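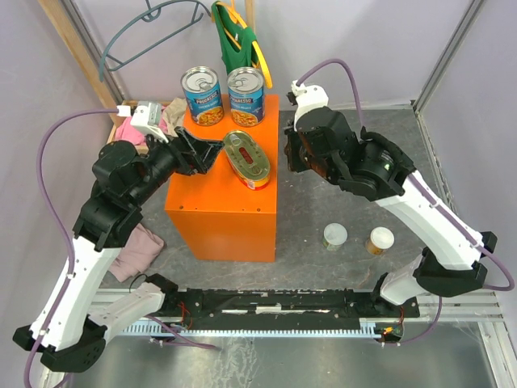 Hospitality Operations, Unit 3: Room Status and the Front Desk
Notes by Odair Brandão

Every room has two statuses. The front desk records whether it is occupied or vacant; housekeeping records whether it is clean or dirty. A room can be sold only when it is vacant, clean and inspected.

Discrepancies
A sleeper is a room the desk shows as occupied when the guest has already left. A skipper is a guest who has gone without paying. Both come to light when the housekeeping report is checked against the desk list.

Worked case: the Desden, Plolitz
The hotel has 58 rooms. At 2 pm the desk shows room 612 as occupied, but housekeeping finds no luggage and an unused bed. Check the folio first — if it is settled, change the status and send the room for cleaning. If it is not, tell the duty manager.

Reading: Gunawardena, chapter 2. Bring your copy of the Clender room rack sheet to the seminar.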